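Unintended Closing of a Hand-Held Gripper During Tabletop Demonstrations: Fault Report

Project report, second term
Prepared by the Peltlow group
Supervisor: Ruth Ellwood

1. Background

The Peltlow project was set up to record people carrying out simple household tasks with a hand-held gripper tool. The recordings are later used to teach a fixed arm, the Hustis, to repeat the same tasks. The tool has two opposing fingers with padded inner faces. In our version a small motor assists the trigger, so that the person holding it does not tire during long sessions. The trigger board was supplied with the Zultach controller kit, and the group wrote the software that reads it.

The original aim of this report was to compare two ways of teaching the arm to pick up and set down small items. During the first half of the term a fault appeared in the gripper which made part of the recorded work unusable and which also raised a question of safety. With the agreement of our supervisor, the report was changed to cover the fault, its cause and the steps taken.

2. Description of the Fault

The fault was first noted in July, during a practice session. The operator had opened the fingers fully and was moving the tool toward the work surface when the fingers closed without the trigger being pulled. No item was between them. The operator released the handle, the fingers opened again, and the session went on. The event was written in the log as an operator error.

The same thing happened twice more in the following sessions. On the last occasion a group member was placing a cup by hand while the tool was held above it, and the fingers closed on the side of her thumb. The pads are soft and there was no injury beyond a red mark, but the group stopped all recording that afternoon and reported the event to the laboratory office.

The earlier entries in the log should have been treated as faults from the start. The form in use at the time offered only "operator error" or "equipment damage" as choices, and neither was correct.

3. Test Method

A test was arranged in which no person placed a hand near the fingers at any time. The tool was held over a bare section of the board used for the demonstrations, opened fully, and kept still for 60 seconds. It was then raised, lowered and turned before the next trial began. The trigger was not touched during the still period. This was repeated for 300 trials, and the trigger signal, the motor current and the finger position were saved for each one.

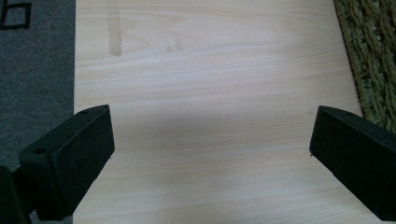

Any trial in which the fingers moved inward without a trigger pull was counted as a failure. A second member of the group checked each failure against the saved signals before it was entered in the results.

4. Results

The fingers closed without a command in 46 of the 300 trials. In every failed trial the trigger signal showed a short spike just before the motor current rose. The controller had therefore received what looked like a real command and had obeyed it. The finger mechanism and the motor were working as designed.

Most of the failures came soon after the tool had been turned. When the handle was opened, the trigger cable was found to pass over a sharp inner rib, and the covering of one wire had worn through. Turning the tool pressed the bare wire against a metal screw post.

The software made the matter worse. It accepted any change in the trigger signal, however brief, as an instruction to close. The check that should have ignored very short signals had been removed earlier in the term to make the tool feel quicker, and the change was not recorded in the shared notes.

5. Corrective Work

The cable was replaced and moved to the other side of the handle, and the rib was filed smooth. The signal check was put back into the software. The motor current limit was also lowered, so that a false closing would press with less force. The test in Section 3 was then repeated with 600 trials. No unintended closing was recorded.

The following rules were added to the group's working sheet:

Motor power is switched off whenever a person reaches between or under the fingers.
Any movement without a command is logged as a fault and the session ends.
Changes to the controller software are entered in the shared notes on the same day.
The handle is opened and the cable inspected before the first session of each month.

6. Effect on the Project

All recordings made before the repair were reviewed. Those with a false closing were removed from the training set, including several from the cup and tray tasks in the Won series. The comparison of teaching methods could not be finished in the time that remained and is left to the next group. The worn cable has been kept in the project cabinet with the signal records from both tests.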